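十二月，我又把“宠物行为顾问”这件事重新想了一遍。起因是家里那只从救助站领回来的猫，领回来时登记的名字叫Bajpai，五岁，灰色，见人就钻沙发底。

先说清楚，我对这个行当一直半信半疑。救助站的Pouran Nazari很耐心，领养那天跟我聊了很久，临走塞给我一张纸，上面写着Rillham的线上课程，说很多领养家庭上完都觉得有用。我问她“有用”是怎么算出来的，她想了想，说大家反馈都不错。反馈不错的人才会去填反馈表，这个道理我在别的行业见得太多了。

课我还是买了，200块，五节。第一节讲猫为什么躲，讲师Severyn Lysenko讲话慢条斯理，内容大致是：换了环境会紧张，给它时间。第二节讲要给它一个“安全角”。第三节讲安全角里应该放什么，然后屏幕下方就弹出了Tredasby的信息素喷雾，39块一瓶，建议连用三个月。看到这里我把电脑合上去洗碗了。

我不是说信息素一定没用。我去翻过几篇文章，有的说有差别，有的说跟清水差不多，样本都小得可怜，有一篇连猫原来是什么状况都没交代。我受不了的是那种口气，好像你不买，就是不够爱它。

朋友Hicham养过六只猫，全是别人不要的。他听我抱怨完，只问我一句：你每天几点喂？我说看情况，下班早就早点，加班就晚点。他说那你先把时间定下来，别的以后再说。

于是早上七点、晚上七点，雷打不动，周末也爬起来。碗放在同一个地方，放下就走，不蹲着看，不叫名字。沙发底下我没有去堵，只在走廊尽头多给它留了个能钻的地方，铺了件旧毛衣。

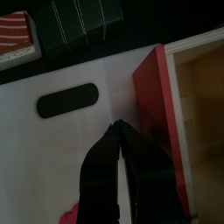 ## 后来怎么样

大概很多人想看的是“第几天它就跳上我膝盖了”。没有。它现在会在我放碗的时候从沙发底下探出半个头，晚上我关了灯，能听见它在客厅走来走去，偶尔把什么东西推到地上。我把这算作进展，但也提醒自己，它本来就可能慢慢好起来，跟我定不定时、上不上课都没关系。家里就一只猫，没有第二只拿来对照。

课程剩下两节我后来还是补完了，钱都花了。第四节讲游戏，倒有几句实在话，说逗猫棒不要冲着脸晃，要往远处拖，像猎物逃跑那样。我试了，它看了一眼，没动。第五节基本是下一期进阶班的广告，160块，老学员优惠价。

## 给准备领养成年猫的人

救助站给的资料里最值得看的是那份病历，别的可以慢慢翻。问清楚打过什么针，牙齿查过没有，之前吃什么粮，头两个星期别急着换。Bajpai的资料上写着“性格温顺”，我当时以为是会让人抱的意思，现在觉得写的人可能只是没被它抓过。

还有，网上凡是说“三天亲人”的，看看文章末尾卖不卖东西。Pouran上星期打电话回访，问我课程有没有帮助，我说第四节还行。她笑了，说会记下来。我猜在表格上，这又是一条“反馈不错”。

猫粮快见底了，明天得去买，还是原来那个牌子。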